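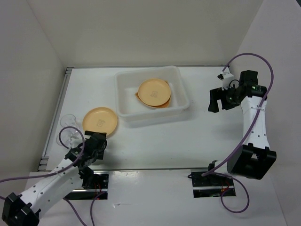

We'd been promising the children a proper day out at Killside for longer than I care to admit, so when the new seaside playground and splash park finally opened its gates for a preview weekend, we had our names down within minutes of the booking page going up. Two adults, two children (four and nine, which is an awkward pair of ages for any attraction), one enormous bag of towels. We went on the Saturday, 10 April 2021, and I'm writing this up while I can still remember which end of the park had the good benches.

Getting there first. If you're coming from Varklow, the coast bus drops you by the old lifeboat slip and you walk along the promenade from there. It's flat all the way and lovely with the sea beside you, although the wind was fierce and my hat went over the railings before we'd got as far as the ice cream kiosk. We drove in the end because of the towels. The main car park has 333 spaces and was filling nicely by half past nine, and it was £4 for the day, coins only on the machine nearest the entrance. The other machine, by the recycling bins, takes cards. I wish I'd known that before I emptied the glovebox looking for pound coins.

Preview tickets were timed and ours were for ten o'clock. Numbers are being kept to 815 people a session for now, which sounds a lot, but the place is long and thin and it swallows people up beautifully. We queued for a few minutes on painted spots, the stewards were cheerful in their masks, and then we were in.

The first thing you come to is the dry play area, and I could happily have stayed there until closing. It's built like a little harbour, with rope bridges between the towers and a big wooden boat you can climb inside and out the top of. Our four-year-old took possession of the wheel and wouldn't give it up until another small captain arrived and they came to some sort of arrangement. The surface is that springy stuff, sand coloured, and there's a low fence all the way round with one gate, so you can sit down and see who's coming and going. There's a double slide off the tallest tower that the nine-year-old pronounced "actually fast", and she is hard to please.

A little further on is Kobori, the café, and we had our lunch early to dodge the rush. It was takeaway only, with tables spread out on the terrace. I had a bowl of noodles with crispy onions on top and it was hot and generous and very welcome in that wind. The children's box was a sandwich, some cucumber, a carton of juice and a flapjack, and the flapjack was so good that I bought another for myself (and then one for the car). Prices are what you'd expect at the seaside. The tea was on the weak side, but they gave me a second bag without a murmur when I asked.

Now, the splash park! It's the bit everybody will come for and I should say straight away that only half of it was running. The toddler pool and the ground jets were on, and the tipping bucket and the long flumes are being kept back until July, when the lifeguard team is up to full strength. It does say this on the website, although you have to scroll a fair way down to find it. The jets were a huge hit regardless. They come up in patterns and go quiet for a moment in between, and the shrieking when they start again could be heard back in Varklow, I'm sure. The water is heated, though the air certainly wasn't, and I'd bring a wetsuit or one of those towelling robes for anybody small if you're going in spring. Ours lasted longer than I'd have thought possible and came out the colour of plums.

Changing rooms: clean, warm, plenty of family cubicles, good strong hooks. The lockers take a token you get from the desk and the large ones fit a pushchair folded flat. The hairdryers are feeble.

We finished in the Florkier garden at the far end, which I nearly missed altogether as the sign is tucked behind a hedge. It's a sheltered, sunken spot with curved benches and 2,020 bulbs planted by local schools, and the narcissi were just at their best. There's a shallow stone channel running down the middle for sailing leaves and sticks, and after all that expensive water next door, it was the leaf racing that our two were still talking about at bedtime.

We left a bit after two, which gave us four hours, and I'd say that's right for little ones. Older children might find it short of things to do until the flumes open. Family tickets are £30 once the preview prices end, under-twos go free, and you can go out to the beach and come back in on the same wristband as long as you don't let anybody chew through it. We've booked again for the summer holidays, on a weekday this time, and I've bought a hat with a strap.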